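Palia – Comunidad de ayuda para el hogar
Cocina y comedor > Orden en la mesa

Vaso de plástico como palillero: los palillos se abren en V

Publicado por Vasiliki Pappas el 7/8/21

Guardo los palillos en la mesa, de pie, delante de las botellas de condimentos. Como recipiente uso vasos de plástico translúcido, de los que se ensanchan hacia arriba. El conjunto ocupa poco, pero los palillos no quedan verticales: se cruzan dentro y salen inclinados, cada uno hacia un lado. Adjunto dos fotos.

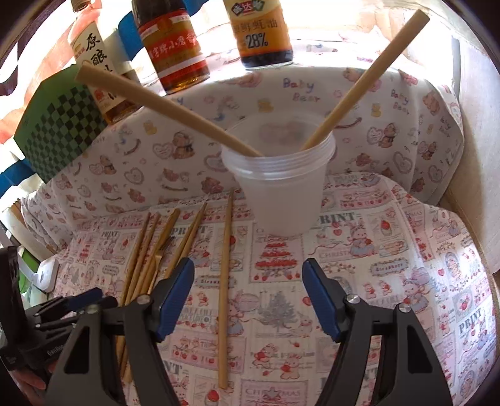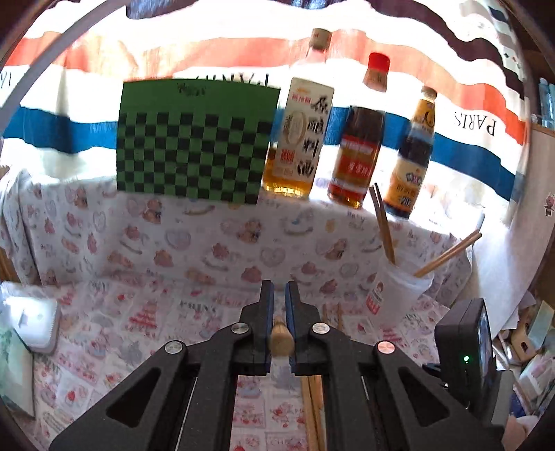 Palillos de pie en plástico translúcido, sobre el mantel estampado.

El problema es doble. Primero, las puntas inclinadas llegan a la zona de las botellas y, al coger la salsa de ostras o el aceite, es fácil engancharlas con la manga. Segundo, el vaso vacío pesa muy poco y con unos palillos largos se vuelca al menor roce. He probado a encajar varios vasos, uno dentro de otro. Mejora algo la rigidez del borde, pero el ángulo de los palillos sigue siendo el mismo.

Preferiría no comprar un palillero de cerámica. El espacio entre las botellas y el sitio donde se come es reducido, y además retiro todo cada noche para sacudir el mantel. Necesito algo ligero, lavable y que no deje agua estancada en el fondo.

¿Hay alguna forma de corregir la inclinación sin cambiar de recipiente? ¿Y conviene guardar los palillos con la punta hacia arriba o hacia abajo?

Reijo Lindqvist
Miembro desde junio – 8 respuestas

El ángulo depende de tres medidas: la altura del vaso, el diámetro de la boca y el diámetro del fondo. Un palillo apoyado en el fondo por un lado y en el borde por el contrario adopta la inclinación máxima posible. Cuanto más ancha es la boca respecto a la altura, más se tumba. Encajar vasos no modifica casi nada, porque el que queda arriba del todo conserva la misma boca y la misma profundidad útil.

Hay dos maneras de corregirlo.

La primera es reducir la boca. Corte un disco de una tapa de plástico apta para alimentos, del diámetro interior del vaso a media altura, y hágale dos o tres orificios holgados. Colóquelo a presión. Como el vaso es cónico, el disco se detiene solo en el punto donde coincide el diámetro. Los palillos pasan por los orificios y quedan guiados en dos puntos, el disco y el fondo. Lime el canto antes de usarlo.

La segunda es lastrar el fondo. Con 200 gramos de canto rodado lavado, metido entre el vaso exterior y el interior, el centro de gravedad baja lo suficiente para el uso normal. El lastre no toca los palillos. El inconveniente es que el vaso interior sube y pierde apoyo lateral, de modo que las piedras deben ser pequeñas y estar bien repartidas. Con 100 gramos el conjunto me seguía pareciendo inestable.

Las dos medidas son compatibles. Yo empezaría por el disco.

En cuanto a la orientación: extremo grueso abajo, punta arriba, siempre que el palillo esté seco. La punta es la parte que va a la boca y no debe apoyarse donde se acumula humedad. Si hay niños pequeños a la mesa, guárdelos tumbados en una caja.

Teemu Miettinen

yo los tengo en un bote de mermelada y listo. pesa más y no se cae

Tuulikki Rissanen
Moderadora de la sección

Coincido con Reijo en lo del disco, con una salvedad sobre el agua. El vaso liso no drena. Si los palillos son de madera o bambú sin lacar y se guardan húmedos, el extremo inferior se oscurece y acaba oliendo. Dos soluciones: secarlos por completo en horizontal antes de ponerlos de pie, o perforar el fondo del vaso y colocar debajo un platillo. La segunda obliga a vaciar el platillo a diario. Si además se lastra, hay que perforar los dos vasos y lavar también las piedras.

Sobre las botellas: separar el palillero hacia un lateral de la fila evita la mayor parte de los enganches. Basta con que las puntas apunten a un hueco libre y no a los tapones. En mi casa funciona una bandeja baja con reborde – botellas atrás, palillos en una esquina delantera – y por la noche se retira de una vez para sacudir el mantel.

Lo del bote de vidrio es válido por peso. Por ángulo depende del modelo: los estrechos y altos sirven, los bajos de boca ancha dan el mismo resultado que el vaso.

Vasiliki Pappas

Gracias. He cortado el disco de una tapa de yogur y, con tres orificios, los palillos quedan bastante más rectos. El lastre lo dejo pendiente hasta encontrar piedra pequeña. La bandeja también me interesa, tengo que medir el hueco junto a la ventana.

Este hilo tiene 1.186 visitas. Temas relacionados: manchas de salsa en manteles estampados; secado de utensilios de bambú.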